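The Long Life of the Metal Bin
It has no lid, no wheels and no app, and people will drive four hours to buy one. 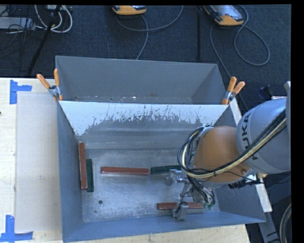 I came to grey metal bins late, after a career in plastic tubs. Plastic tubs are fine. They stack, they come in cheerful colours, and one December the cold gets into the garage and the corner drops off, taking with it everything you'd been keeping in that corner.

Felicja Dudek has no time for plastic. She deals in second-hand workshop fittings from a yard outside Iltby, and on the Saturday I visited she had 216 bins in stock, most of them grey and all of them scratched. I asked whether the scratched ones were cheaper.

"They're all scratched," she said. "If you want one that isn't, buy it new and don't put anything in it."

There are people who do want one that isn't. Felicja sells to them as well, through gritted teeth, and they repaint the things and keep magazines in them. A proper bin wears from the top down. The upper part of the wall takes the knocks as things go in and come out, and the paint gives up there first, in ragged patches that no decorator has yet managed to fake. The floor goes next. By middle age it is bare metal covered in fine lines, and it will stay like that until long after you have stopped caring what is kept in it.

What should be kept in it is a touchier matter. Leokadia Śliwiński, who runs the stores at Nulley, a joinery and metalwork shop two streets from the yard, is of the long-things school. Bars, rods, offcuts, anything that rolls off a shelf at night and frightens the cat. She likes them laid side by side, all pointing the same way, and has a laminated notice to that effect. Her staff like to drop them in from waist height.

"You get two lying together like spoons," she told me, "and the rest going wherever they please."

She has tried dividers. She has tried colour, too: red for one length, green for another, a bin for each. By lunch the reds and greens had found each other. The second bin now stands behind the first and is used mainly for leaning on.

I bought one, obviously. It cost more than I told them at home and weighs about as much as a sulking teenager. Felicja threw in a tin of Wollico wax for the outside and advised me not to bother using it. It lives on the bench, holding curtain poles, a spirit level and half a broom. The plastic tubs are in the loft, where they can be cheerful in private.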